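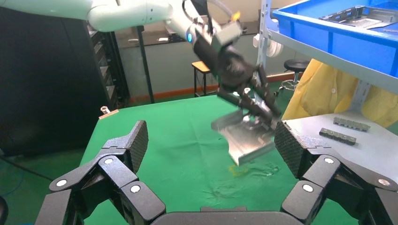 Pladdale handover data, progress report
Prepared by Felista Rotich for Irfan Purba, 2024-07-29

Collection of two-arm examples with sheet-metal parts has continued since the last report. We now hold 400 accepted episodes against the target of 1000. Awuor Langat runs the sessions and Chepkoech Kinyua reviews every recording before it goes into the training set.

Rejections were high in February, mostly for late starts and dropped wrist video. Both fell once operators began each episode from a fixed pose. Reviewers still disagree on when a grasp counts as complete, and the labeling guide is being reworded on that point.

Bent parts with a flange remain the hardest to pass between arms. Reflections off the metal also upset the depth estimates, so we are training on color video only for now.

Spending is within budget. We ask for 2 more months of operator time to reach the target. Shireen Mokoena will send the revised schedule separately.

Open items: spare fingertip pads, storage quota, sign-off on the new part list.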